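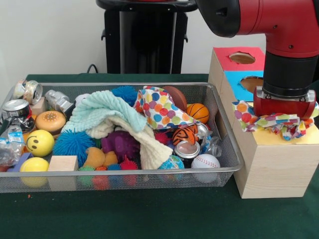 Falow wire mesh basket, silver, the rectangular one
4 stars out of 5
Reviewed by Tala Matar, 9th December

Quick one, typing this on my lunch break.

Bought it for the toy overflow. Had a canvas bin before and it sagged so badly everything ended up in a heap on the floor. Wanted stiff sides. Got stiff sides.

Holds a LOT. Plush elephant, teddy bear, two towels, the toy burger, the smiley ball, all the spiky balls, wood blocks, and then the crushed cans and two plastic bottles that should have gone to recycling. Everything in one basket, packed tight. Mesh didn't bow when I shoved the last few things down.

Best part for me is seeing through the front. The little spiky balls sit in a row along the bottom edge and you can tell which color is where without digging. Same with the blocks if they land against the side. Stuff in the middle, no. You still have to dig, and the towels make it worse. My fault for putting towels in.

Things I don't love:

Soft spiky balls catch on the wire if you yank them. Go slow. Knit stuff too, I pulled a loop on one towel the first week and teh loop is still there.

No lid. Falow sells one separately, didn't buy it, the reviews on that are bad.

Weight. Fine empty, awkward full. Carried it down the stairs once and had mesh lines on my fingers after. Put something soft under it too, I keep mine on a tablecloth becuase the feet scratched my sideboard in about a day.

Cleaning is easy. Rinse in the tub, shake, towel. Crumbs fall right through so check underneath.

Compared to the Brasus one (my sister has it): Brasus has better handles, but the mesh is wider and small blocks poke out. If you have small blocks get this one. If it's only plush get whichever is cheaper.

Shipping was slow. Ordered 2, one came with a bent corner, they replaced it and didn't ask for the old one back. Bent one lives in the garage now with rags in it.

Would buy again. Minus a star for the feet.

Update, February: still square, no rust so far. Towels have moved to the closet. Much better.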